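Saturday, morning session

Back on the repayment calculator for the Flandcombe small-loan desk. Last week's build gave the right monthly figure but the wrong final payment, and the error got bigger the longer the term ran. Traced it to rounding. We round each month's interest to the cent and then use the unrounded balance for the next month. The Skirnora statement runs use the rounded balance all the way through, so the two drift apart.

Changed the loop to carry the rounded balance. Re-ran the set of 158 test loans.

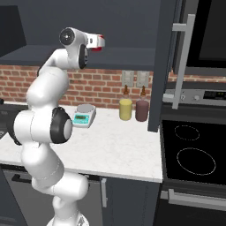
Before the change, 40 of them disagreed with the Skirnora output by a cent or more on the last payment. After it, 6 disagree. All 6 have an early payment in the first month, so I think that is a separate problem - probably how we count days when the borrower pays before the first due date. Left those in a file called early_first and did not touch them.

Also checked the fee handling. The origination fee is still added to the principal before interest in our version. The Brurkerum contract wording says the fee is taken out of the amount paid to the borrower, and interest runs on the full principal. Not the same thing. Borrower gets less cash up front, monthly payment is lower than what we show. Needs a switch per lender, default to the Brurkerum way. 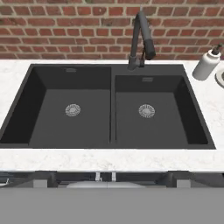
Dwivedi read the above and thinks the default should go the other way, as most of the older contracts add the fee on, and a wrong default there would show people a payment that is too low. Fair point. Changed the plan: no default, the form won't calculate until the fee method is picked.

Still to do:

- day count for early first payments
- fee switch, plus 2 test loans for each method
- label on the results page says "rate" where it means APR, fix in both places
- ask Flandcombe which rounding they want printed on the schedule

Stopped at noon. Build is saved but not pushed.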